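The Regrowth

Grethe Ravn had been dyeing her own hair for 24 years and had never once told the truth about it. She said the colour was from her mother's side. She said this to her husband while he was alive, to the women at work, and to a doctor who hadn't asked.

The box came from the chemist on Ora Street, the one between the bank and the place that used to sell lamps. She bought two boxes at a time and put them in her bag under a newspaper. At home she locked the bathroom door, although for the last few years there had been no one to lock it against. The colour was called Chestnut Dusk. When the company changed the name to Warm Walnut she bought it anyway and it was the same.

In April the chemist stopped stocking it.

The girl at the counter looked it up on the computer. "Discontinued," she said. "There's a Dark Caramel."

"I don't want caramel," Grethe said.

"There's a Medium Ash."

Grethe said she would think about it. She walked home with nothing in her bag but the newspaper. In the bathroom she parted her hair under the light and had a look. The grey was already a finger wide on the left and less on the right, because she slept on the right, or so she had always believed.

She tried the supermarket and then the big chemist at the plaza. She rang a shop in another city and was on hold for a long time, listening to a song about a river. The man who answered had three boxes of Warm Walnut, and then he went to check and had none.

She wore a scarf to work for two weeks. Someone asked if she was cold.

The salon was called Stillumon. It had opened where the lamps used to be, and she had walked past it every working day without going in. The window had a row of plants and a price list in small white letters. She read the price list twice. A colour cost more than she spent on food in a fortnight, if she was careful with the food. She went in because it had started to rain.

The woman at the desk was named Avotiņš. It was on her badge, just the surname, with a mark under the n that Grethe thought at first was a bit of dirt.

"I want it the same," Grethe said. "The same as the ends."

Avotiņš took her to a chair and lifted the hair off her neck. She let it fall and lifted it again in a different place. Her hands were dry and quick.

"How long have you been doing this yourself?"

"I haven't," said Grethe.

Avotiņš nodded. She went and got a ring of hair samples, small loops of it on a card, and held them one at a time against the side of Grethe's head. There were a lot of browns. Some were nearly red. Grethe looked at her own face in the mirror over the top of them and thought it looked like a face waiting for a bus.

"The ends are five or six colours by now," Avotiņš said. "Every time you put it through, it builds up. I can get near it. I can't get the same."

"Near it, then."

"Or I can cut it off."

Grethe asked what she meant by off.

"To here." She put the edge of her hand against Grethe's jaw. "Then in a few months, here. You let the grey come up and I take the brown off the bottom. You'd be done by Christmas."

"I'm 54," said Grethe. It was not really an answer, but Avotiņš seemed to take it as one. She went off to mix something for the woman in the next chair and left Grethe to think.

The woman in the next chair had foils all over her head and was reading a magazine. She turned a page and said, without looking up, that her sister had done it. Grew it out.

"What happened?" Grethe asked.

"Nothing. She looked like our dad for a bit, and then she looked like herself."

Someone swept the floor. The radio gave the time as ten past two. Behind the desk a little heater ticked as it warmed up, and the window fogged from the bottom.

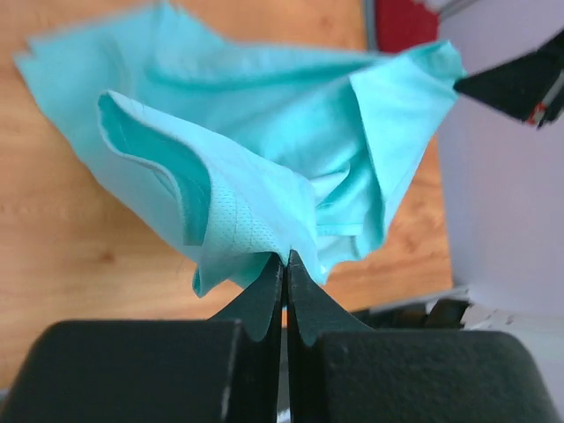 Can you grow out grey hair without cutting it short?

It can be done, but the line between the old colour and the new grey shows for as long as the dyed ends are there, and a shorter cut is the quicker way to be rid of it.

Grethe had read that in one of the magazines, in a column at the back where people sent in their questions. It was signed by somebody with initials after her name. She read it again while Avotiņš rinsed out a bowl, and then she put the magazine down on the shelf and folded her hands under the cape.

"To the jaw," she said.

It took less time than she had thought it would. The hair came off wet and dropped down the cape in dark pieces. On the floor it looked even darker. She had expected to mind, and she kept checking whether she did, the way you press on a tooth. Avotiņš worked from the back around to the front and talked about her own mother, who had worn a plait to her waist until she died and could not be argued with.

When it was dry it sat just under her ears. The grey at the top was very plain now. It ran back from her forehead in a wide pale stripe, and the brown started beneath it with no blending at all.

"It'll look like that for a while," Avotiņš said. "Come back in 12 weeks. Don't put anything on it."

"Not even on the stripe?"

"Least of all on the stripe."

Grethe paid. It was cheaper than a colour by a good deal, and she stood there holding the change until Avotiņš asked if something was wrong with it. Then she put the scarf in her bag and went out. The rain had mostly stopped. Her neck was cold and she turned up her collar.

At the corner she met the girl from the chemist, on her break, eating chips out of the paper. The girl looked at her hair for a second longer than was polite.

"We got some in," she said. "The walnut one. They found a carton out the back. I kept two for you under the counter."

Grethe thanked her and said that was kind. She asked what time they closed.

"Six," the girl said.

Grethe walked as far as the bank and stopped at the lights. She thought about the two boxes under the counter with her name on them, if the girl even knew her name. The lights changed and the people beside her crossed. She looked back at the chemist, which still had its lamps on against the dark afternoon, and felt in her bag for her purse, and then for her keys.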